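An Afternoon With the Grippers at Brenalholm

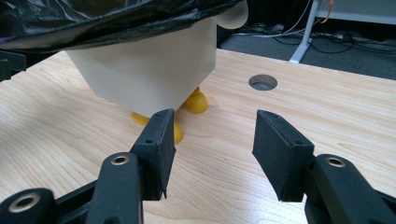 A hand-held gripper over the tabletop at Brenalholm, with a yellow-footed white object just past its fingers.

I drove out to Pratport one afternoon in May for the Brenalholm open day, meaning to stay an hour (I stayed well past two!). Leanne Sugden, our host, let every visitor squeeze the fingers open and shut, and I went back in line for a second turn, then coffee, then a third.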